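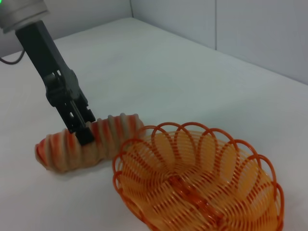

Last changed: 2024-05-17

## Visit to the handling cell at Venbridge

Venbridge have the ground floor of a former bus works, put up in 1945, and the cell we came to see stands at the back behind the stores. Suqin Han looks after it. She had set aside the morning for us and let us stay well into the afternoon.

The cell is one arm over a white table, with pale panels behind. The job on the day was soft toys into baskets: a striped caterpillar, beige and orange-red, and an oval basket of orange coated wire with a looped rim. The arm takes the toy by its middle section, a little nearer one end. Suqin said the grip point had been moved twice this spring and she may move it again.

Most of our questions were about the gripper. It has two black fingertips on a set of hinged plates, and the wear is all in the hinges. She checks them every Friday before the first run, feeling each finger for side play with the power off. The fingertips get wiped with a dry cloth, as fluff from the toys works its way under the blocks and changes how they close. A set of tips lasted 481 hours on hard parts at Dedov, where she worked before. On plush she expects more but has no figure yet.

Closing force is set at 28 per cent. At 70, which was how the cell came from the installer, Baláž, the toys kept the dents and the seams between the bands began to pull. She brought it down a step at a time over two days in March, and wrote each setting in a paper log that hangs by the door. We were shown the log and it is easy to follow. Faults go in the back, settings in the front.

Baskets are placed by hand. The wire loops are the awkward part, and if a finger comes down too close to the rim it can hook one. The drop height was raised after this happened in the first week, and the approach now comes in from the side away from the basket – slower, but she has had no snags since.

We asked about the cable. Her rule is that it must have slack at every point of the path, so after any change to the program she runs the arm through at low speed and watches the cable and nothing else. The one long stop this year was a worn connector. It took most of a day to find and ten minutes to change, and she now keeps two spares in the drawer.

The table is white for the sake of the camera. It shows every mark and is cleaned at each shift change with plain water. Spray cleaner left a shine that upset the picture.

Points we took back to Murdale for our own cell:

- start the grip force low and work up
- keep a paper log at the machine
- check finger play on a fixed day
- hold spare connectors

Parking is behind the building and the gate code changes weekly, so ring first. Suqin is coming to us for a return visit once our new table is in.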